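The trays come back either way

15 December
5 min read 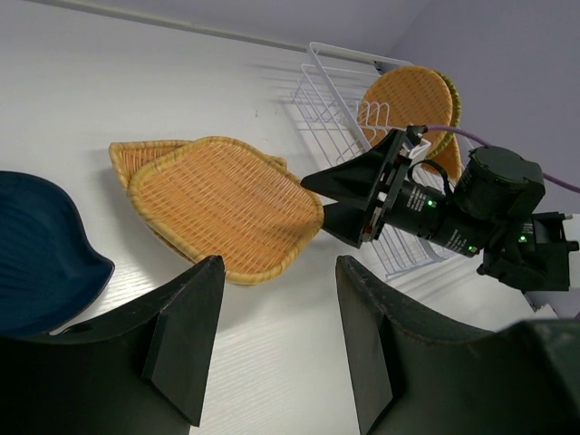

Automation arrived at Ruawai in January, on a trolley, with a morning tea. The catering supply depot hires out tableware for weddings and conferences, and most of what its back room does is put things away: washed pieces out of the racks, like with like, ready for the next van. The firm that sold it the arms, Ceven, calls this the easy end of the job. I am not so sure after watching it. A black arm reached in over a white table towards a wicker tray that was lying on top of another of much the same shape, with two more propped up in a wire dish rack behind. A person would have picked up both and kept talking. The woman who supervises the room, and who agreed to speak if I left her name out, was talking all right, but she kept one eye on the table.

"They told us it'd take the boring bits," she said. "I asked which bits those were. They had a slide."

She has been at the depot for 12 years. Before the arms, five people worked the room in the busy season. There are four now. Management points out that no one was let go, and she agrees that's true. One person left to work closer to home and the job was never advertised.

"So you can't call it a redundancy," she said. "You can call it whatever you like, but there's one less of us at smoko."

I asked whether the work had got lighter. She took a while over that.

"On the back, yes. I'll give them that. I'm not bending as much. But it used to be you'd finish a load and you'd finished it. Now I start it off, I watch it, I go and do something else, I get called back. I walk more. I don't think anyone measured the walking."

Wicker, according to her, is the worst of it. The weave catches, the rims are round, and two trays that sit together want to stay together. Dishes are a different problem. There was a dark blue one at the side of the table that day with a scalloped edge, shaped something like a leaf, and she said she'd sooner handle anything like that herself.

"If I drop one, I've dropped one. If that drops one, there's a form."

The form goes to Simedbridge, the contractor that looks after the software. It has two pages. She showed me a blank one and asked me to find the place where you say what you think went wrong. I couldn't. There is a box for the time and a box for the item code, and there's a line for the operator's signature, and the operator is her.

I put this to the depot's manager, who also preferred not to be named. He said the form was being looked at. He was friendly about it, and he clearly believes in the project. "It's early days," he told me, and later, "you have to think of it as a colleague who's still learning."

I repeated that to her.

"I've trained colleagues who were still learning," she said. "They got quicker because they were embarrassed. And I could tell them to mind the handles."

He wouldn't give me a cost per tray, before or after. He said the figures were commercial. He did say that Ruawai's parent company, Idside, would decide next year whether to put the same set-up into its other depots, and that the feedback from staff had been positive. I asked how it was collected. There was a survey, he said, done online, in work hours, with people logged in under their own names.

The supervisor filled it in. She gave the arms a good mark for safety, a middling one for usefulness, and left the comments blank.

"What would I put? I'm not against it. People think if you've got a question you must be against it. My knees are for it. I just want to know who I ring when it stops, and whether I get paid to stand there while I'm on hold."

And who does she ring?

"Me, mostly. They ring me. I was at my grandson's swimming carnival and the phone went, because the grip was set wrong and no one else had been shown how to change it."

She had been shown once, and had written the steps on the back of a delivery docket, which is now taped inside a cupboard door. Ceven's manual lives on a tablet in the manager's office. The docket gets more use.

Her pay hasn't changed, and neither has her job title. When I asked the manager about that he said both would be part of the review. She'd heard about the review too, but hadn't been given a date for it, and she had a van to load.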